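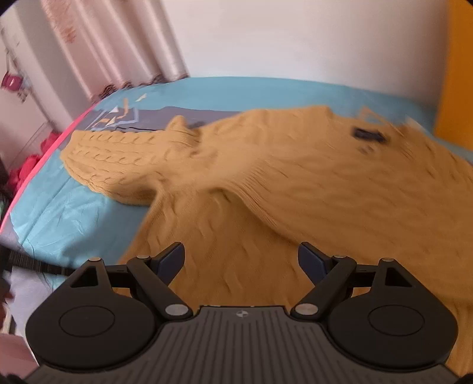 Posted by Booker Pettigrew on 7/28/21 | Filed under: Knitting, Swatches

Gauge after blocking, and why I stopped trusting the ball band

I have been rewriting my notes on cable gauge, and the section on shrinkage was wrong. The corrected version follows.

Cables pull a fabric in sideways. Each crossing moves a group of stitches over its neighbors, and the fabric at that point is narrower than the same number of stitches in stockinette. How much narrower depends on the width of the cable, how often it crosses, and what sits on either side of it. A 2-over-2 cable crossed every fourth row pulls in more than the same cable crossed every eighth. Two purl stitches on each side will hide some of the pull when the piece is relaxed and give some of it back when it is worn.

My old method was to knit one stockinette swatch, measure it, and add a fixed allowance per cable. This gives a usable number for a plain sweater with a single cable up the front. It fails on a sleeve where the cable runs cuff to shoulder, where the cable is a large share of the total width at the cuff and a small share at the upper arm. A fixed allowance is still fine for the cable itself. The mistake is in using the stockinette gauge, taken flat, for the increases beside it. Sleeves are usually knit in the round, and most people purl and knit at slightly different tensions.

The current method:

Knit the swatch in the round if the sleeve will be in the round. Include the full cable panel plus at least 11 stitches of background fabric on each side. Work at least three full repeats of the crossing. Measure the panel by itself, edge to edge, in the middle repeat only. The first repeat is distorted by the cast-on and the last by the bind-off. Measure the background separately. Write down both before washing. Wash, dry flat without pins, and measure again the next day.

The yarns I have tested this way behave differently enough that I will not average them. Zakix worsted grew in length and hardly moved in width. Prandora, which is a tighter ply, relaxed sideways in the background and stayed put in the cable. Valente I would not use for cables at all. The crossings went flat in the wash and did not come back after steaming.

On quantity: a 200 g swatch budget sounds excessive until you have ripped out a sleeve. I now buy 900 g for an adult pullover with allover cables and keep what is left for repairs. Check that the dye lots match when you buy, and alternate skeins every two rows if they don't.

One correction from the last post. I said the Zerkwood chart had a crossing on a wrong-side row. It doesn't. I was reading the chart flat, and it is written for knitting in the round, so every row reads right to left. The sleeve I had started from that chart has been ripped back to the ribbing, and I'll post revised stitch counts for the cap in September.

Comments are open. If you have before and after measurements for superwash yarns, please include the needle size.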